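電球むき出しのランプと暮らす

Jan 14, 2023

傘のない照明が好きだ、と言うとたいてい「まぶしくないの」と聞かれる。まぶしい。 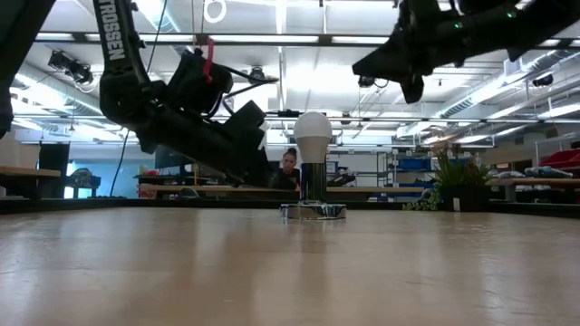
まぶしいのだが、傘をかけた途端にランプというものは急に家具の顔をしはじめる。クロームの丸い台座があって、同じくクロームの筒が立っていて、その上に白い電球がぽんと載っている。それだけ。照明器具というより、照明器具の説明図みたいなものである。私はこの説明図がえらく気に入っている。

買ったのは十二月、Novia という雑貨屋の棚の一番下だった。Lutville に用があって、帰りの電車まで時間が余り、暖房の効いた店に入りたかったというのが正直な動機だ。値札は886円。隣には布の傘がついた立派なのが並んでいて、そちらを眺めている客はいても、しゃがんでまで下の段を見る人はいない。私は靴紐を結び直すためにしゃがんだので見つけた。

電球は別売りだった。これがくせもので、家に帰って透明な電球をつけてみたら、目の奥に光の芯が焼きついてしばらく何を見ても緑色の線が重なる。仕方なく翌日、白いつや消しの丸いやつを買いに行った。こちらが1,369円。本体より高い。レジで一瞬だけ、電球に台をおまけでつけてもらったのだと思うことにした。そう思えばむしろ台のほうが得である。何を言っているのか自分でもよくわからないが、とにかくそうやって財布を閉じた。

白い球に替えたら、ずいぶん話のわかるランプになった。消しているときも悪くない。丸い頭の下がすこしくびれて筒に入っていくところなど、昔のキノコ図鑑の一ページのようで、昼間の机にあるとちょっと間が抜けている。間が抜けたものが視界にひとつあると、仕事の手紙の文面がややおだやかになる。気のせいかもしれない。

問題はクロームだ。

クロームは汚れる。いや、汚れ自体は木にも布にもつくのだろうが、あちらは黙って吸い込んでくれる。クロームは報告してくる。指一本触れれば指一本ぶんの報告が上がってくる。台座の平たい円盤などは鏡みたいなもので、机の色も部屋の暗いところも映し、おまけに天井を見上げたことのない私に天井のしみまで教えてくれた。知らないままでいたかった。

掃除の手順はいろいろ試した末、次のようなところに落ち着いている。

まず消して、冷めるまで待つ。お茶を一杯飲むと忘れるので、飲まない。

電球は外してから、乾いた布で拭く。つや消しのガラスは指紋が見えにくいぶん、拭いた手ごたえもない。達成感を求める人には向かない作業だ。

筒は縦に拭く。横にぐるぐる回して拭いていた時期もあったが、細かい筋が輪になって残り、光が当たるたびに目についた。縦ならもともと明るい帯と暗い帯が縦に走って見えるので、多少の筋はまぎれる。きれいにするというより、ごまかし方を選んでいる。

台座は最後。裏も拭く。裏に砂粒がひとつでもついていると、机のほうに傷がつく。

そう、机である。ランプの話をするつもりでいたのに、どうしても机の話になる。

うちの机は Michalík という古道具屋で手に入れた幅の広い木のもので、ニスがつやつやに塗ってある。ランプを置くと、天板にぼんやりと逆さのランプが生える。これがなかなかよくて、最初の晩は夕飯を後回しにして見ていた。ただ、つやのある天板というのは傷も全部見せる。白っぽくこすれた跡、何かを引きずった筋、前の持ち主の分と私の分がもう区別できなくなっている。私の分はおもに鍋敷きを使わなかった分と、ホチキスを滑らせた分だ。

一度、ぜんぶ削って塗り直そうと考えたことがある。紙やすりを買い、番手を調べ、塗り直した人の文章を18本読んだ。読み終えるころにはすっかり塗り直した気分になっていて、紙やすりは今も袋に入ったままである。Wistport に住んでいたころも網戸で同じことをやった。私の家の補修は、だいたい読書で完了する。

それに、傷のある天板にランプが映っているところを見ていると、これはこれで、と思えてくる。逆さのランプは傷の上を通るところでちょっとかすれる。新品同様の天板だったら、たぶん映り込みがはっきりしすぎて落ち着かない。ランプが二つあるような気になって、電気代のことを考えてしまいそうだ。

置き場所についても書いておく。最初は手元に置いていたが、むき出しの電球を手元に置くのは面接を受けているようなもので、背筋が伸びすぎる。今は机の向こう側に寄せて、だいたい真ん中に立たせている。ここだと光が顔に来る前にいくらか弱まるし、手前に書類を広げても邪魔にならない。そのかわりスイッチに手を伸ばすたびに袖が湯のみの上を通過する。もう2回ひっかけた。湯のみのほうを動かせばいいのだが、湯のみにも湯のみの定位置があって、話し合いはまだついていない。

傘を買い足したらどうか、とも言われる。合うサイズのものを探してみたことはある。見つかったのは花柄で、値段が本体と電球を足したよりもまだ高かった。ここまで来て主役を花柄にゆずる気にはなれず、棚に戻した。

夜はこのランプだけつけて、天井の灯りは消している。しみが見えなくて具合がいい。

次は湯のみの茶渋について書くつもりだが、先に重曹を買わないといけない。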